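Oravec Lunia 厨房电子秤：长期使用评测
分类：厨房计量 / 台秤
测试固件：出厂版本，中途未更新

先交代型号。Oravec 目前用 Lunia 这个名字卖两种秤，一种是带小分度的咖啡秤，一种是平台较大的厨房台秤。本文只涉及后者。包装侧面的型号后缀容易看漏，网店页面上两种产品的主图又拍得很接近，下单前请核对平台尺寸和最大称量。我在 Prestden 的门店买的，自费，厂家没有参与，也没有提前看过本文。

用途方面，这台秤在我这里主要做三件事：称面粉和水做面包，称糖和水果做果酱，偶尔称包裹。第三项只是顺手，不影响结论。之前一直用的是 Esto 的一台老式台秤，用到按键塑料膜开裂为止，下文对比时提到的 Esto 都指这一台。

结构与外观

平台为一整块不锈钢面板，四边下折，折边压在塑料底壳外侧。面板与底壳之间有一圈缝隙，这是称重结构必需的浮动间隙，不能封死。缝隙宽度在四条边上基本一致，装配没有明显歪斜。底壳四角各有一只橡胶脚，脚是压入式，不能旋转调高，也就是说秤体没有调平功能，完全依赖台面本身的平整度。

传感器是单点式，装在底壳中央的一根铝梁上。拆开电池仓可以看到铝梁的一端。单点式结构的特点是平台边缘受载时会产生偏载误差，厂家在出厂时通过锉磨梁体来修正，修正得好不好，每一台都不一样。这一项后面单独测。

显示屏在前侧，黑底白字，段码式。字高足够，站着能看清，俯视角度偏大时白字会变淡，从正上方往下看时最下面一行小字（单位和稳定标记）几乎消失。背光没有亮度选项。室内灯光下够用，靠窗的台面在午后会反光，需要侧一下身。

按键两个，左边是单位，右边是开机兼去皮。触摸式，没有行程。触摸键的通病它全都有：手指沾水时会误触发，沾面粉时需要按第二次，用指关节按的成功率反而高一些。两键间距合理，没有出现按去皮却切换单位的情况。Esto 那台是薄膜按键，手感差，但是湿手、油手都能按下去，在厨房里我倾向于薄膜按键。

供电为两节七号电池，不带充电口。包装里附电池。电池仓盖是卡扣式，没有螺丝，卡扣偏紧，第一次打开时需要借助硬币。仓内弹簧有镀层，用到现在未见锈迹。

开机与零点

冷开机到显示零点需要等待片刻，期间平台上不能有动作。如果开机时平台上已经放着容器，秤会把容器计入零点，显示为零，行为与多数同类产品一致。说明书写明了这一点，但是只有一行，字很小。

零点跟踪是这类秤最容易出问题的地方。为了让空载读数稳定，固件会把缓慢的微小变化吞掉，当作漂移处理。代价是慢速加料时读数不动。Lunia 的跟踪窗口设得偏宽。用小勺往平台上的纸杯里一点一点撒盐，动作足够慢的话，盐已经铺满杯底，读数仍然是零。把纸杯拿起来再放下，读数才跳到正确值。Esto 也有这个现象，程度轻一些。

应对方法很简单：慢速加料之前，让平台上先有一定的载荷，并且不要按去皮。零点跟踪只在读数为零附近工作，离开零点之后就不再介入。需要称酵母、盐这类小量物料时，我先放一只小碟，记下碟重，再加料，心算差值。这样做多一步，读数可信得多。更理想的方案是厂家在固件里提供关闭跟踪的选项，Lunia 没有。

分度与重复性

标称分度 1 克，在全量程内一致，没有分段。部分竞品在超过某个载荷之后会自动改为 2 克一跳，Lunia 不会，这一点与包装所述相符。

重复性测试用的是一套借来的砝码，砝码属于 Vlasta Sýkora，她在家里修旧天平，砝码有自己的校验记录。测试方法是同一砝码在平台中心反复取放，每次等稳定标记出现后记录。小载荷段没有出现跳字。中等载荷段偶尔在相邻两个值之间切换，这属于末位量化的正常表现。大载荷段取下砝码后，空载读数有时不回零，停在一克，过一会儿自己归零。归零这一下很可能又是零点跟踪在起作用，所以不能据此说梁体没有滞后，只能说滞后被盖住了。

线性方面，各点误差都在一个分度之内，方向一致，偏小。对于按比例配料的用途，同方向的误差会互相抵消，不影响配方。对于需要绝对值的用途，例如邮寄包裹踩在资费线上，请留余量。

一个细节：量程中段有一个常用点是一公斤。显示到 999 之后，下一个数字的格式会改变，小数点出现，单位从克切换为千克，位数不减。也就是说分辨率没有丢，但是读法变了。往盆里倒面粉时眼睛盯着数字，切换的一瞬间容易倒过头。单位设置里没有“始终以克显示”这一项。我给 Oravec 的客服写过邮件，收到的回复是目前没有修改计划，署名为 Kamil Jelínek。回复及时，内容明确，这一点予以肯定，问题本身保留。

偏载

单点传感器的偏载测试按通行做法，把砝码分别放在平台中心和四角内侧，比较读数。中心为基准，左前、右前与中心一致，右后与中心一致，左后偏小两个分度。重复几次，结果稳定，说明是梁体修正的个体差异，与操作无关。两个分度对面包没有意义，对果酱也没有意义。要求更高的读者应当考虑四传感器结构，价格和体积会上去。

Přemysl Zelenák 手里有同一批次的另一台，他按同样的方法测过，他那台是右前偏大一个分度，其余一致。两台样本不足以推断批次质量，只能说明每台不同。买回来之后自己测一遍并不费事，没有砝码可以用密封的瓶装水，不需要知道瓶子的真实重量，只比较各位置之间的差就可以。
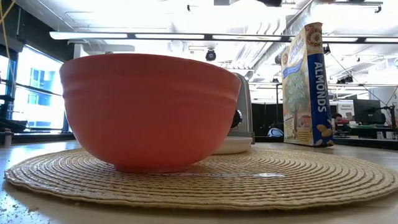

显示屏容易被容器遮挡，是平台前置屏幕的共性问题，Lunia 也没有解决。屏幕与平台边缘之间的距离较短，平底锅一放上去，锅沿就越过了读数区。判断一只容器是否适合放在这种秤上，看口径没有用，要看底部落脚的大小和侧壁收拢的方式。我常用的那只珊瑚红搅拌盆，口很宽，侧壁从口沿下方那道凸棱往下逐渐内收，落在一圈低矮的圆足上。圆足能稳稳落在平台中央，偏载误差因此可以忽略，但是上半部照样向四周伸出去，圆足又很低，盆身离屏幕的净空有限，站直了看不到读数，要弯腰从前面平视。同样的容积换成直壁的盆，底部变大，落点会靠近平台边缘，遮挡却减轻不了多少。比较可行的做法是在平台上垫一个小直径的硬质圆块，把盆抬高，开机后去皮。圆块必须硬，底面必须平。编织垫一类的东西不要夹在秤和台面之间，盆下那种用绳股一圈圈盘成的草色圆垫，表面有起伏，外圈的边也不平直，橡胶脚落在凸起和凹槽上受力不一致，秤体会轻微晃动，稳定标记迟迟不出现。先把垫子挪开，再放秤，秤脚直接接触台面。

Esto 那台的屏幕装在一个前伸的斜面上，整机因此长出一截，收进抽屉时碍事，但是遮挡问题轻很多。两种设计各有取舍。Oravec 显然选择了外形紧凑的一方，产品照片也更好看。从功能角度看，抽出式或分体式屏幕是更彻底的办法，市面上有，多见于邮政秤。

响应速度

倒料时读数的跟随速度决定了能不能准确停在目标值。固件滤波越重，读数越稳，跟随越慢。Lunia 的滤波属于中等偏重。匀速倒水，停手之后读数还会继续上升，上升的部分就是滞后量。倒得越快，滞后越大。实际操作中，接近目标时必须改为细流，否则一定超量。

倒面粉的情况不同。面粉落下是一团一团的，冲击会让读数短暂冲高再回落。滤波在这里起正面作用，冲高的幅度被压住，读数不会乱跳。总体上，固件似乎更偏向干料的场景。用习惯之后不成问题，刚换过来的头几次烘焙，水普遍多了一点。

稳定标记是读数左侧的一个小圆点。圆点出现之后读数不再变化，可以信任。圆点在俯视角度下很难看清，前面说过。Esto 没有稳定标记，只能靠等。

去皮

去皮可以连续进行，次数没有限制。去皮量占用总量程，这是所有此类秤的共同规则：容器越重，剩余可称量越小。做面包时，盆、面粉、水、种面依次去皮，总重离上限还有距离。熬果酱用的厚底锅本身就很重，加上水果之后会触发过载提示。过载提示为横线加蜂鸣，卸载后自动恢复，去皮值保留，不需要重新开始。这个细节做得对，有的产品过载之后会清零。

取下容器时显示负值，负值等于已去皮的总量。负值可以用来核对容器有没有拿错，放回去应当归零。长时间显示负值不会影响自动关机计时，也就是说容器拿走之后，关机倒计时照常进行。

自动关机

这是 Lunia 最大的扣分项。读数不变的情况下，97 秒后关机。时间是我用手机秒表量的，多次测量相同。关机之后去皮值丢失。揉面途中把盆拿下来，回头再加料，秤已经关了，只能从头计算。Esto 的关机时间长得多。

关机时间不能设置。在按住单位键的同时开机，会进入一个显示内部代码的状态，网上有人说是隐藏菜单，可以改关机时间。我试过，那是校准模式，需要标准砝码，误操作会破坏出厂校准。说明书没有提到这个模式。请不要进入。如果不慎进入，直接取出电池，不要再按任何键，我这台这样操作之后读数没有改变。

权宜之计是每隔一会儿轻触一下平台，让读数变化，计时重新开始。也可以在关机之前把负值抄下来，重新开机后用减法还原。两种办法都不算方便。

蜂鸣器

按键有提示音，音调高，不能关闭。清晨做面包的人会在意。Hamdia Assefa 用的是同一型号，她拆开底壳，在蜂鸣片的出声孔上贴了一层纸胶带，声音明显变小，过载提示仍然听得到。拆壳会影响保修，螺丝藏在橡胶脚下面，脚撕下来之后原来的胶不一定还粘得住。我没有做这个改动。

耗电

附带的电池用了 19 天就出现低电压提示。换上自购的碱性电池之后，一直用到写稿时没有再提示。附带电池应当只是供试机用，或者在货架上放得太久，不宜据此判断秤的功耗。静态电流我没有测，手头的万用表在这个量级不可靠。

低电压提示出现之后，秤还能继续开机，读数与换电池之后一致，没有出现电压下降带来的偏差。屏幕亮度有所下降。建议看到提示就换，不要拖到屏幕闪烁，闪烁时段的读数我没有验证。

充电电池可以用。标称电压低一些，低电压提示会来得更早，其他没有差别。

清洁与防水

没有防水等级。面板表面的水用布擦掉即可，问题在四周的浮动间隙。面粉会落进去，糖浆会流进去。面粉可以用软毛刷清，把秤倒过来轻拍，不要敲。糖浆凝固之后会把面板和底壳粘住，表现为读数偏小、回零不良。我遇到过一次，做杏子酱时锅沿滴下来的糖浆进了左侧缝隙，当时没有注意，第二天去皮之后读数怎么都不对。用温水打湿的薄纸片沿缝隙来回拉，拉了几遍才清掉。重新测过偏载，与之前一致。

面板不能徒手取下。部分竞品的面板是磁吸或者卡扣式，取下来可以直接冲洗，这个设计在做果酱的家庭里价值很高。Lunia 的面板用双面胶固定在内侧支架上，强行撬开会损伤支架，不建议。

不锈钢面板的拉丝纹理容易留指纹，擦的时候顺着纹理方向。底壳塑料是浅灰色，沾上姜黄之后擦不干净，留下一块黄斑，不影响使用。

温度影响

热锅直接放在平台上，热量会通过面板传到铝梁，读数会持续漂移。把刚离火的厚底锅放上去，读数先正常，随后缓慢下降。移走锅之后，空载读数为负，要等秤冷透才恢复。正确做法是垫隔热材料，并且把隔热材料一起去皮。垫子要选平整的硬质品，软木板可以，布垫会搭到平台外面碰到台面，造成分载，读数偏小。

从冷的储藏间拿到厨房里，也应当放一会儿再用。冬天我的储藏间没有暖气，拿出来立刻开机，零点会慢慢走动。放到与室温一致之后，现象消失。

单位

支持克、千克、磅、盎司、毫升。毫升一项是按水的密度换算，数值与克相同，只有单位符号不同。称牛奶、油、蜂蜜时不能用毫升读数。说明书把它写作“水模式”，包装正面则直接写作“可测体积”，后一种说法容易误导。关机之后会记住上一次的单位，这是正确的做法。

说明书

一张折页，多语种，没有中文。英文部分的语句通顺，捷克文部分由 Kristýna Halás 帮我对照过，她指出最大称量那一栏的单位在捷克文里漏印。数值与英文部分一致。折页上没有零点跟踪的说明，没有偏载的说明，也没有自动关机时间。技术参数表只有最大称量、分度、电源、尺寸四项。准确度没有给出任何指标，对于一台以计量为唯一功能的产品，这是不应该缺的。

保修两年，凭购买凭证，送回购买门店。校准偏差是否在保修范围内，折页没有写，Prestden 的柜台答复是视情况而定。

耐久

第一篇短评写于 2019年3月，当时只用过很短一段时间，结论偏正面。到八月果酱季结束，使用强度上来之后，上面列出的大部分问题才显现。机械和电气方面没有损坏。触摸键灵敏度没有下降。橡胶脚有一只松动，按回去即可，没有脱落。面板中央有细小划痕，来自砂锅底部。砝码复测的结果与新机时相同，左后角的两个分度也还在。

存放方式对寿命影响较大。不要在秤上面叠放锅具，长期受压会让梁体产生蠕变，零点偏移。竖着插在案板架里比平放更省地方，也避免了叠放。竖放时让屏幕一侧朝上，电池仓一侧朝下的话，卡扣盖有机会被蹭开。

优点

全量程分度一致，重复性好。
过载后保留去皮值。
有稳定标记。
平台面积与整机面积之比较高，占地小。
低电压时读数不偏。

缺点

自动关机过早，不可设置。
零点跟踪偏宽，不可关闭。
宽口容器遮挡屏幕。
面板不可拆，间隙进料后清理麻烦。
到一公斤时强制切换单位显示。
提示音不可关闭。

与 Esto 的取舍

如果手里的旧 Esto 还能用，没有更换的必要。Esto 的关机时间、按键和屏幕位置都更适合厨房操作，缺点是分度在大载荷段变粗，体积大，没有稳定标记。Lunia 在计量本身上更好，在操作上更差。我现在两台都留着，Esto 的按键膜用透明胶带封住之后还能应付，熬果酱称重锅用它，称面粉和水用 Lunia。

适合谁

以烘焙为主、配料一次性连续完成、台面空间有限的读者，可以买。中途需要频繁拿下容器的流程，例如分次加料的揉面、分锅熬煮，会反复碰上自动关机，不建议。需要称小量添加剂的，两种都不合适，请另外准备一台小量程秤。

补充：有读者来信询问能否用手机充电宝供电。电池仓内没有预留接口，自行引线需要在底壳开孔，底壳开孔之后间隙下方失去遮挡，面粉会直接落到电路板上。不建议改。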